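Category: Rivers and Water / Local History

The sluice-keeper's notebook

October 29, 2020
By Konrad Olszewski

Natalie Nuttall has lived beside the river Irnell for most of her life, and for the last years of it she has been reading other people's handwriting. The old drainage board of Camevthorpe left behind a great quantity of paper: letters, bills, maps and the daily notebooks of the men who opened and closed the sluice gates. She is preparing a small book from them. I visited her to ask why a flat piece of country should need so much writing.

"Flat country needs the most," she said. "On a hill the water knows where to go. With us it must be told, and then the next farmer tells it something different, and they write letters to each other for a hundred years."

The oldest paper in the collection is from 1647. It is a complaint. A miller at Bickerstaff had raised his weir by the height of a brick, and the meadows above him stayed under water until the hay was spoiled. The complaint does not say what was decided. Natalie has looked for the answer in the county papers and did not find it, but she knows that the weir was still there long afterwards, and still too high, for the same quarrel comes back with other names.

I asked her when the quarrels became engineering. She poured the tea first, and then she explained to me the Jillton Cut. It is a straight channel, dug to carry the winter water past the village, so that it does not go through it. Before the Cut, the Irnell made a wide loop around the church, and in every wet winter it tried to make the loop shorter by going through the houses. The Cut gave it the shorter way. It was dug by hand, with barrows and planks, by 200 men who slept in barns.

"People think the digging was the difficult part," Natalie said. "The digging was finished in two summers. The difficult part was the gate."

The gate stands at the head of the Cut. When it is closed, the river goes round by the old loop, and the mill and the cattle have their water. When it is open, most of the flow goes straight down. Somebody must therefore decide, on a wet night, whether it is time. If he opens too early, the low fields at Bickerstaff are flooded for nothing. If he opens too late, it is Jillton which has the water in its kitchens. 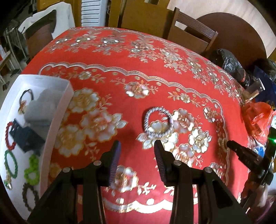
Natalie Nuttall does not agree that the keeper was free to choose. According to her, he had written rules, and they were strict ones: there was a board with painted marks fixed to the wall of the gate, and when the water touched the fifth mark he had to begin raising, whatever the farmers downstream might shout at him. She has found the sheet of rules folded inside the cover of one notebook. It says also that he may not leave the gate for any reason between dusk and morning while the water is above mark four.

The notebooks themselves are short. Most entries are one line. "Wind west, mark 2, gate down." Then for weeks the same, with only the wind changing. She admits that she was bored at the beginning, and she had thought of giving only a few pages of them in the book. Later she began to put the entries next to the rainfall records from the rectory, and then she could see how long the rain needed to arrive. Rain on the upper valley in the morning was at the gate in the night. The keepers knew this well, without having any table of it. One of them writes "heavy over the hill, shall not go to bed", and the river is at mark three when he writes it.

Which flood was the worst? She did not want to choose. There was one in October in which the gate stuck when it was half raised. A piece of timber had come down and jammed itself in the groove, and the keeper and his son worked at it with poles until it was light. The entry for that night is in the son's writing, and it has only the marks, hour after hour: five, six, six, seven. After that comes a line about the timber. The board paid them for a new pair of boots each, and the receipt has survived.

The repair was more interesting to her than the flood. Until then the gate ran in wooden grooves, which swelled. The new ones were of iron, and in front of them the board placed a row of upright posts to catch the floating wood. These posts are still to be seen today when the water is low, and I went to look at them before our conversation. They are black and leaning, and somebody had tied a boat to one of them.

"They cost more than the gate did," said Natalie. "There is a very angry letter about it."

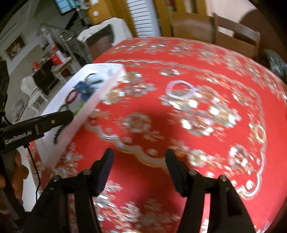 A reader from Camevthorpe, to whom she had lent the first chapters, wrote back that the posts were a mistake and made the floods higher, for the branches gathered there and held the river like a second weir. Natalie takes this seriously. She showed me that the rules were changed a few years after the posts were put in, and that the keeper was from then on ordered to clear them every morning from autumn until spring, with a long rake provided by the board. So it seems that the board had noticed the problem too, but no letter admits it.

Today the gate has an electric motor and nobody sleeps beside it. The level is measured automatically and can be read from an office. Natalie has no wish to go back to the old way — she has carried her own carpets upstairs twice and would prefer not to do it again — but she regrets that the daily line has stopped. The new records give the level very exactly. They do not say that the rake is broken, or that there is ice on the planks, or that the miller has been seen near the gate after dark.

The book will have a map of the Cut at a scale which a walker can use, and the sheet of rules will be printed in full. She has still two boxes to read. In one of them, she believes, there may be the accounts for the first digging, and she would very much like to know who paid for the planks.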